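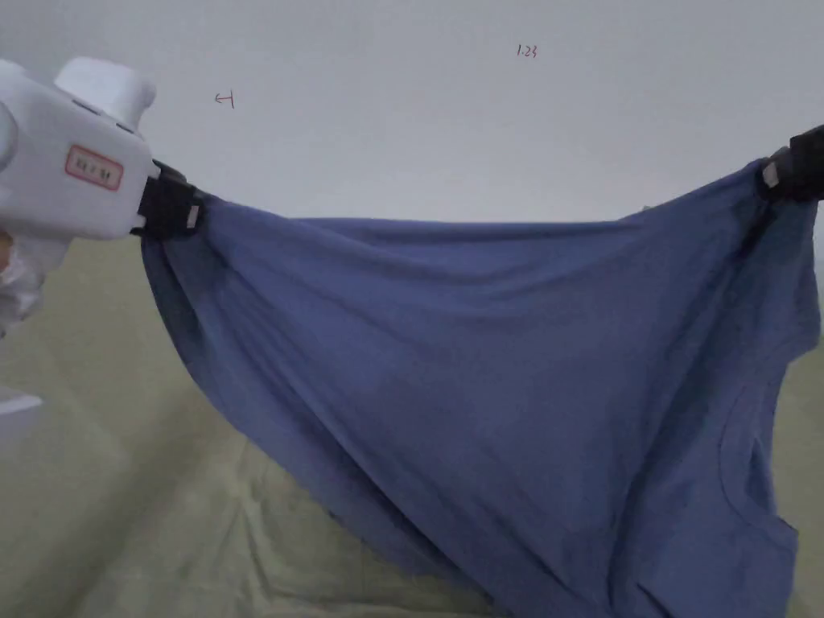 Mehrangiz Ebrahimi always told me to start from the hem, and that anyone who folds a T-shirt from the collar down deserves the lump they get in the middle. I've gone back and forth on that for years, and since this is my corner of the household encyclopedia I get to give both sides.

T-shirt folding

T-shirt folding is the business of turning a soft, floppy, T-shaped piece of knit cotton into a flat rectangle (or a roll, or a little packet that stands up by itself) so it can go in a drawer, on a shelf or in a suitcase. It's one of the last steps of doing laundry, after drying and sorting, and it's the step most likely to be put off till tomorrow. I say that with love, as a person with a chair.

Why shirts are awkward

A T-shirt is usually made of jersey, a knit that stretches more across than it does up and down. Pick one up by two corners and it sags between your hands, and if you pull too hard you get a wavy edge that wasn't there before. Towels are rectangles and more or less fold themselves. A shirt has sleeves sticking out, a thick ribbed collar and a hole for your head, so some part of it always has to be tucked in before you get straight sides.

Snapping it out

Before any folding there's the snap, or the shake, depending on who raised you. You hold the shirt at two points, let it hang, give it one good flick and lay it down. I hold mine at the shoulder seams. Ourania Theodorakopoulos, who taught me most of what I know about ironing, holds hers at the bottom corners and flips it onto the table upside down, and her shirts come out flatter than mine, which I find very annoying! Smooth from the middle outward with the side of your hand. A blue cotton tee that has been through the wash a hundred times will lie down in seconds – a stiff new one with a big rubbery print takes some persuading.

The common folds

The store fold is the one you know from display tables. Lay the shirt face down, bring one side in toward the middle, turn the sleeve back on itself, do the same on the other side, then bring the hem up to the collar. Turn it over and the front shows. Some people slip a board or a magazine in first to keep the width even.

The thirds fold, sometimes called the file fold, begins with the same long strip, but then you fold it in half and in thirds until it can stand on its edge. It's lovely in a shallow drawer, where you see every shirt at once. Heavy cotton stands up well. Thin rayon blends flop over like a tired lettuce, so I don't bother with those.

The two-second fold is the party trick. You pinch the shirt at a point halfway down one side and again at the shoulder above it, cross your hand over to grab the hem, uncross, shake, and lay it down on the loose sleeve. I practiced it for an entire August in our rental in Jesville and can now do it in maybe five seconds.

Rolling is for travel. Fold the sleeves in, roll from the collar end to the hem, done. Mehrangiz rolls everything, including pillowcases.

Weight and thickness

Fabric weight matters more than the size of the shirt. A 225 gram cotton (that's per square meter) is a nice thick everyday tee and makes a pile that behaves. At 300 grams you're getting close to sweatshirt territory, and the file fold starts to spring open. My dresser drawer takes seven of the heavy kind in a row, and an eighth means the drawer sticks.

Creases

A fold left alone for a season turns into a line across the chest, and cotton is worse for it than polyester. Hanging the shirt in a steamy bathroom overnight helps a little. Folding while the shirt is still slightly warm from the dryer helps a lot, though never fold one that's damp – I lost a good gray one to mildew in the Grolholm house that way.

Local names

In Dutham the store fold is called a "shop square," and I've heard older people there say "booking" for the file fold, because the shirts stand like books. The Triantafyllou laundry still asks customers "square or roll?" at the counter. I say square every time, and then go home and refold them in thirds.

See also: fitted sheets, sock pairing, ironing boards, the chair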